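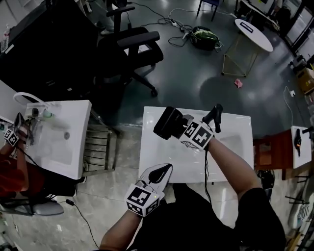

Grippers at the sinks, Jurkgate test floor.

Nahuel Mansilla had written the comparison sheet himself, so he could not complain about how long it was. It had 300 lines, one for each grasp, and two columns, one for the Sturkodetti finger and one for the Dristora. The Sturkodetti people wanted their answer by 3 April 2022.

He worked over the basin with his sleeves up. The Dristora closed hard and opened late. The Sturkodetti closed softly and sometimes did not close enough. He wrote "slips" next to line 41 and then wrote it again next to line 42.

"You're squeezing it like a lemon," said Urbańczyk.

"I'm squeezing it the way I squeezed the other one."

"Then you're squeezing them both like lemons."

She had run 1,400 grasps in February on the old fingers and still had the log. She remembered a lot of it. Her view was that people blamed the pads when they should blame the wrist, and she had said this to the pad supplier on the phone.
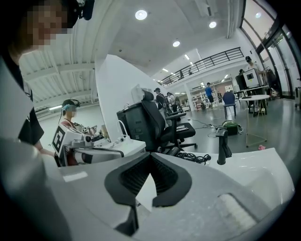
By the afternoon his thumb hurt. He changed hands and the numbers for the Sturkodetti got better, which bothered him. He went back and repeated the first part of the sheet left-handed. The Dristora stayed the same. The Sturkodetti gained again.

"So it's the finger for left-handed people," Urbańczyk said.

"There's no line for that."

"Add one."

He thought about what the Sturkodetti people would do with it. They would ask for another round, with more hands. He would be the one to find the hands.

He turned the sheet over and ruled a third column on the back. Then he passed her the gripper, and she took it in her left hand and asked him where to start.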